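4. Running a Trimeneck ablation on the egg task

Read section 3 first. Wrist calibration has to be less than 6 hours old or the run gets thrown out at scoring.

4.1 Before the first episode

1. Power both arms, wait for the green status line in the Flultance console.
2. Load the policy pair: baseline and wrist-masked. Same seed for both.
3. Set gripper force limit to 4. Not higher, even if an egg slips.
4. Check all views are live, head plus wrists. Black view = restart the camera service, not the whole stack.
5. Set episode count to 100 per condition.

CAUTION: Keep hands off the table while the status line says ARMED. Stop button stays with the operator, not on the shelf.

4.2 What the policy sees

Head view first, then a wrist view.

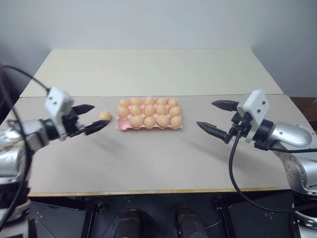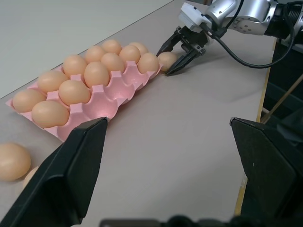 The ablation asks one thing: how much does the policy lean on wrist views when it picks the next cup. In the masked condition they are replaced with flat gray and only the head view goes through. Label the target cup by hand in every keyframe. Easy from the head view when it looks like the one here, one bare cup, front row, far left. The wrist view is slower work, there the tray sits diagonal and the gripper's own fingers take up a lot of the foreground. Eggs lying on the table outside the tray get the tag LOOSE, also when only a sliver of shell shows behind a finger. An egg in a gripper is HELD, never LOOSE.

4.3 Running and scoring

6. Start with baseline. Alternate conditions every block, don't run all the masked ones in one go.
7. Score at the end of each episode: placed, dropped, timeout. Cracked counts as droped even if it's in the cup.
8. Export to the Robles folder. File name = condition, block, initials.

Note: in the August runs the masked policy timed out 17 times, nearly all of them on front row cups. Baseline didn't show that. Chantal Caron has the per-cup table, ask her before you change teh cup order.

Note: Amow exporter skips any episode with an empty tag field and gives no warning. Check the episode total before you clear the buffer.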